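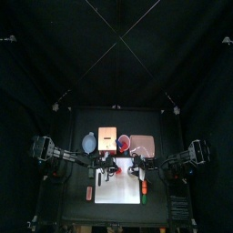 Kusum Rana had been writing to her aunt in Cikham for 24 years before she thought to ask for the soup recipe. By then her aunt's handwriting had gone loose, and the card that came back said only onions, lentils, the sour powder, and "cook it the way we did." Kusum taped it to the cabinet door and did nothing with it until after the holidays. When she finally cleared a space to cook, she pictured the whole thing laid out the way a stage is, black cloth on every side and a black table in the middle, a few things in a row at the far side and a pale blue round container on the left. Her own counter was yellow and had mail on it. She moved the mail to the chair.

The onions took longer than she expected. She was not sure how brown they were supposed to be. Her aunt had cooked for the boarders at the Odside house, 14 of them in the winter, and Kusum had been nine and mostly in the way. She remembered the noise of the pot lid and a man named Erhan Değirmenci who sat by the stove because his room had no heat. He fixed radios. He had told her that an onion was done when it stopped arguing with you.

She turned the burner down and waited for the onions to get quiet.

At six the phone rang. It was Akua Akpalu from downstairs, asking if something was on fire.

"It's soup," Kusum said.

"It smells like it's on fire."

"It's the onions. Do you want some later?"

Akua said she would bring bread. She came up with the bread and also with her coat on, as if she might have to leave in a hurry. She read the card on the cabinet.

"What's the sour powder?"

"I don't know. She kept it in a tin with a ship on it."

"You could call her."

"She doesn't hear on the phone anymore."

They tried lemon. They tried a little vinegar on top of the lemon, and that was a mistake, and Kusum added water and more lentils until the pot was nearly full. It made enough for the whole second floor. Akua took off her coat and got down the bowls.

It was not the soup. It was close in the way a cousin is close. Kusum ate two bowls of it and wrote to her aunt that night at the table, with the pot still on the stove and the window open.
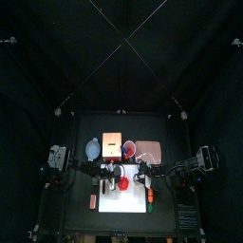 The answer from Cikham

The letter came in March. It was in someone else's writing, a neighbor's, Hacer Özkan, who explained that she was putting down what she was told.

"Your aunt says the powder was sumac. She says Erhan brought it from Başaran and there was never a recipe, he just shook the tin. She says you used to stand on the stool and count the shakes out loud, and she wants to know if you remember the number."

Kusum sat with the letter for a while. Then she put on her shoes and went down to ask Akua where a person could buy sumac.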